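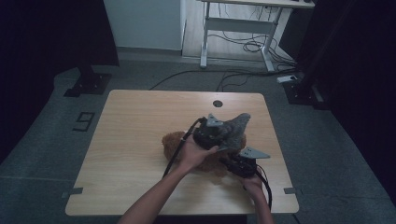 Visit to the Radonjić spring works, Zoseddale, October

The works makes compression and torsion springs from wire up to 40 mm. We arrived Friday morning and were met by Ankica Petek, production manager, who took the group through in process order starting at the wire store.

Coil stock is held by heat number and tagged at both ends. Anything under 6 mm is cold wound on the two CNC coilers near the east door. Heavier bar goes through the induction heater and is wound hot on a mandrel, then dropped straight into the oil quench. Tempering follows on a belt furnace. The furnace was down for a belt change, so we saw the loading end only.

End grinding is done wet. Gorazd Petkov showed us the squareness check, made on a surface plate with a plain engineer's square and feeler gauges - the optical gauge bought to replace it is kept for audits.

Load testing was the best part of the day. Each batch is scragged three times before the free length is recorded. The sample we watched was a lot of 172 valve springs for Favel, and two were set aside for low rate.

The fatigue rig runs in a separate room and is noisy. Bring ear plugs; the ones at the gate had run out.

Parking is behind the plating shop, entered from the river side. Radka Dimitrov has the slides for anyone who missed the talk on shot peening.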